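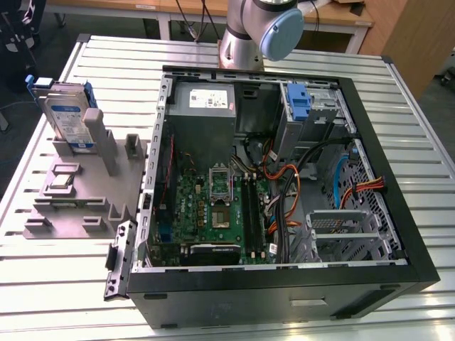
Section 5: Preparing an older desktop for Limari

Limari runs on most desktop computers that can hold two drives. It keeps a copy of the documents, photos, and mail on every computer in your office or home, and makes a new copy each night. This section covers getting the host computer ready, installing Limari, and setting the first schedule. If you bought your host computer from Teltent with Limari already installed, go to Section 6.

Before you start

You need:
- a desktop computer with at least 8 GB of memory
- a system drive with 20 GB free
- a second drive of 900 GB or larger for the copies
- a network cable
- the Limari installer on a USB stick

Caution: Installing Limari erases everything on the second drive. Move anything you want to keep before you go on.

Fitting the second drive

1. Shut the computer down from its menu. Do not use the power button.
2. Unplug the power cord, then the monitor, keyboard, and network cable.
3. Press the power button once and let go.
4. Take off the side panel. Keep the screws in a cup or an envelope.
5. Touch bare metal on the case before you handle the drive.
6. Slide the drive into a free bay and fasten it on both sides.
7. Connect the power and data cables. Both connectors fit one way only. Do not force them.
8. Put the side panel back on and reconnect everything.
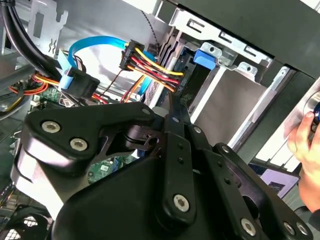
Desktop case with the interior open.

Note: Bays differ a great deal from one maker to the next. Some use plastic rails in place of screws. Check the booklet for your case if you have it.

Installing Limari

1. Put the USB stick in a port on the back of the computer and turn the computer on.
2. At the start screen, choose Install. If the old system comes up instead, restart and open the boot menu. The key for this is usually shown for a second or two as the computer starts.
3. Choose a language and keyboard.
4. Choose the system drive, then the second drive. Read both names before you press Continue - the screen does not ask again.
5. Type a name for the host. Use letters and numbers only. If you have hosts in more than one office, name each one after its town, such as Isville.
6. Set a password and write it down. Teltent cannot recover it for you.
7. When the screen says Ready, remove the stick and press Enter.

Setting the first schedule

1. On another computer on the same network, open a browser and type the address shown on the host's screen.
2. Sign in and open Schedule.
3. Pick a start time when the office is empty. The default is 1:00 a.m.
4. Pick a day for the full check. The default is Sunday.
5. Press Save.

The first copy can run well into the next day. Leave the host on until the status line reads Up to date.

Note: Limari does not copy files that are open. Ask people to close their accounting and mail programs before they leave. Hanrahan ledger files need one more setting - see Section 9.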